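Ticket: Label printer skips every second label after roll change
Product: Dultari desktop label printer, Plastum rolls
Opened by: Gerasimos Tsoukalas
Opened: 15/07/2026
Status: Open, waiting on vendor

Original report

We run a small packing room for dry goods, mostly cookies and crackers that we buy in and put into mixed gift boxes. The Dultari prints the ingredient and best-before labels. Since we started on the new case of Plastum rolls it feeds one printed label, then one blank, then one printed, and so on. Sometimes it prints across the gap so the bottom line of the ingredients ends up on the next label. That makes both of them useless to me.

I have already turned it off and on. I have already cleaned the head. Please don't send me the cleaning video again.

Reply from support

Thank you for contacting us. Please check that the media type is set to "gap" and run a calibration by holding the feed button until the light blinks twice. In most cases this resolves the issue.

Gerasimos Tsoukalas

It was set to gap already. Ran the calibration, light blinked twice, printer pushed out a strip of blanks and stopped. The next job printed fine for 13 labels and then went back to skipping. So I don't know what the calibration is calibrating, but it isn't lasting.

Also, your reply says "in most cases." I'd like to know what you do in the other ones.

Reply from support

Could you confirm the roll size and whether the rolls are approved media? Skipping is commonly caused by third-party labels with a backing paper that is too dark for the sensor to see through.

Gerasimos Tsoukalas

The box says 3,000 labels per roll and it says compatible with your printer, right on the side. I got them through Zalitz, who are on your own list of resellers. If they aren't approved then somebody should tell Zalitz.

I put an old roll back in, the last one from the February order. It ran clean for the whole afternoon. Then I put the new roll in and it started skipping again inside a minute. I can see why you'd say that points to the paper. But I held both backings up to the window and I can't see any difference in how much light comes through. If the sensor is that fussy I would call that a printer problem.

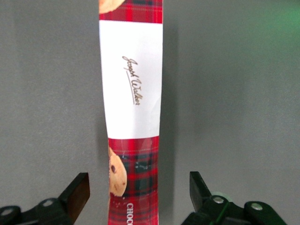

The labels themselves are the same size on both rolls, I measured with a steel rule. The gap between them is where it gets interesting. On the old roll it is a clean 3 mm all the way down. On the new one it wanders. Some gaps are 3 mm, some are barely 2, and one stretch near the outside of the roll has a label sitting slightly crooked on the backing. I have kept that piece in an envelope.

Reply from support

Thank you for the detailed information. A gap of under 3 mm may not be detected reliably. We recommend raising the sensor sensitivity by one step and lowering the print speed. Please also update to the latest firmware.

Gerasimos Tsoukalas

Did them one at a time, because if I do three things together and it works I won't know which one did it.

1. Sensitivity up one step. Skipping got less frequent. Still there.
2. Speed down to the slowest setting. No change that I could see, except that now it's slow. Put it back.
3. Firmware. Took two tries to install. Afterward it had forgotten the darkness setting and the label length, so the first batch came out pale and short. Entered those again by hand. Skips at the same rate as before the update.

I have been told by a Beneš salesman that none of this would happen on his machine. I didn't believe him either.

Reply from support

We are glad to hear that the adjustment improved performance. As the remaining issue appears to be related to the media, may we close this ticket?

Gerasimos Tsoukalas

No. "Less frequent" isn't fixed. I can't put a box on the shelf with half an allergen line on it, so right now one of us stands next to the printer and pulls the bad ones off by hand.

What I want to know is the smallest gap the sensor is built to read. It isn't in the manual, only "standard gap labels," and I'd like a number in writing. If Plastum is under it, I'll send the case back to Zalitz and they can argue with Plastum. If Plastum is over it, you can send me a sensor.

Reply from support

I have passed your question to the hardware team and asked them for the minimum gap specification. The ticket will remain open. Could you mail us the sample with the crooked label?

Gerasimos Tsoukalas

You can have half of it. I'm keeping the other half. Posted today, with a strip from the old roll so they have something to compare against. Meanwhile I'm running the end of the old roll for anything with nuts in it and the new one for plain address labels, with sensitivity left one step up.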